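Pressemitteilung

Betriebsrat der Bevosska Labordienste zum Automatisierungsprojekt "Urkico": Entlastung ist bisher vor allem angekündigt

Sopacua, Aug 10, 2025

Der Betriebsrat der Bevosska Labordienste sieht die geplante Ausweitung der automatisierten Plattenbearbeitung am Standort Sopacua mit Zurückhaltung. Die Geschäftsleitung hatte im Juli angekündigt, das Projekt Urkico gemeinsam mit dem Zulieferer Gradance vom Probebetrieb in den Regelbetrieb der Mikrobiologie zu überführen. Von "spürbarer Entlastung" war die Rede. Bei den Beschäftigten am Labortisch ist davon wenig angekommen.

In der Mikrobiologie werden an einem gewöhnlichen Arbeitstag rund 2000 Nährbodenplatten bewegt: aus dem Brutschrank geholt, geöffnet, abgelesen, sortiert, entsorgt. Das ist eintönig und geht auf Handgelenke und Schultern. Gegen Technik, die daran etwas ändert, hat der Betriebsrat nichts einzuwenden. Er hat der Probephase zugestimmt und steht zu dieser Zustimmung.

Zur Probephase gehört allerdings auch eine Arbeit, die in den Unterlagen von Gradance nur am Rand auftaucht. Damit die spätere Anlage das Greifen lernt, führen Beschäftigte die Bewegungen mit einem handgeführten Greifer vor. Heranfahren, Finger öffnen, Schale fassen, ablegen, und das Ganze von vorn. Nach Angaben der Projektleitung sind bislang 518 solcher Vorführungen aufgezeichnet worden, alle während der regulären Schichten und ohne zusätzliches Personal.
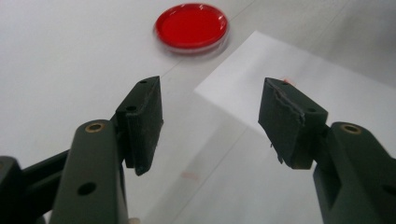

Mehrere Kolleginnen aus der Frühschicht berichten, mit dem Greifer in der Hand brauche man für eine einzige Schale länger als sonst für einen halben Stapel, und die liegen gebliebenen Platten müssten am selben Tag trotzdem abgelesen werden. Man habe ihnen gesagt, das sei eine Übergangszeit. Wie lange der Übergang dauern soll, habe man ihnen nicht gesagt.

Der Betriebsrat hat diese Frage der Geschäftsleitung schriftlich gestellt. Die Antwort verweist auf einen "iterativen Prozess". Damit lässt sich kein Dienstplan schreiben.

Ungeklärt ist auch, was die aufgezeichneten Handgriffe wert sind. Wer seit Jahren Blutagarplatten bewegt, ohne am Deckel hängen zu bleiben oder den Nährboden zu berühren, gibt mit jeder Aufnahme Berufserfahrung weiter. In der Stellenbeschreibung steht diese Tätigkeit nicht, in der Eingruppierung ebenso wenig. Zur Frage, ob sich die Aufnahmen einzelnen Personen zuordnen lassen und wer bei Gradance Zugriff hat, liegt dem Betriebsrat eine mündliche Auskunft vor — eine schriftliche steht aus.

Für den Regelbetrieb fordert der Betriebsrat eine Betriebsvereinbarung mit folgenden Punkten:

Vorführungen mit dem Handgreifer werden als eigene Arbeitszeit geplant und im Dienstplan ausgewiesen.

Aus den Aufzeichnungen werden keine Leistungsvergleiche zwischen Beschäftigten gezogen.

In den 4 betroffenen Arbeitsgruppen wird keine Stelle gestrichen oder nicht nachbesetzt, solange die Anlage nicht über ein volles Quartal selbstständig gelaufen ist.

Störungen und manuelle Eingriffe werden erfasst und der Belegschaft monatlich offengelegt.

Die Verhandlungen sollen nach der Sommerpause beginnen. Bis dahin gilt die Zustimmung des Betriebsrats ausschließlich für den Probebetrieb im bisherigen Umfang.

Kontakt: Betriebsrat der Bevosska Labordienste, Standort Sopacua, Büro im Erdgeschoss neben der Probenannahme. Presseanfragen werden werktags vormittags beantwortet.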